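Clastness opens its chore trials to visitors in December, and the laundry is not folded yet

For immediate release

Hi, it's the small team at Clastness again. We said we'd write when we had something worth showing, and now we do! In December we're opening our test floor to shop owners, renters, parents, people who hate laundry, and anyone else who keeps asking us the same question: can a machine do my chores yet?

The short answer is some of them, slowly, on a good day. The longer answer is why I'm writing a whole press release about it.

For the past seven months we've been running a trial we call Poreder. It's a list of 49 ordinary jobs, half from homes and half from the back rooms of small stores. Carry a basket to the next room. Put the cans on the shelf with the labels out. Wipe the counter (all of it, please, including behind the toaster). We try each job over and over, and we write down what went wrong in plain words, so the notes say things like "dropped it" and "got stuck on the handle."

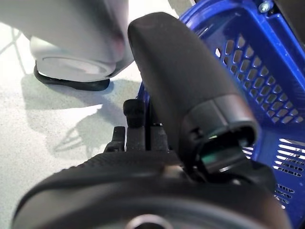
Baskets have taken up more of my life than I ever expected. A person grabs one by the rim without looking and walks off, usually with a phone in the other hand. A machine has to find the rim, decide how hard to squeeze, and keep the thing level once the weight shifts. We gave that job 300 tries with the load changed each time, from towels to canned soup, and the soup is still winning more often than I'd like.

Stocking shelves is going better. Our partners at Bruvero, who run two neighborhood stores, lent us a stretch of shelving and a very honest list of complaints. Boxes are in decent shape now. Bags of chips are not, and please don't ask about the eggs.

We also worked with Rimkutė, a home goods workshop, on what people would hand over first if they could. Folding came up constantly, and folding is the chore we're furthest from finishing. I'd rather tell you that today than have you find out from a T-shirt in a ball.

So no, we aren't selling anything this winter, and there's no waiting list. Come by, watch a few runs, and bring a chore of your own if it fits through the door! Visits start at 10 a.m. and are free, but the room is small, so please book through the Clastness website first. The full Poreder list will be posted there too, failures included.

Press contact: the Clastness press desk, through the contact page on our website. Interviews and floor visits can be arranged on request.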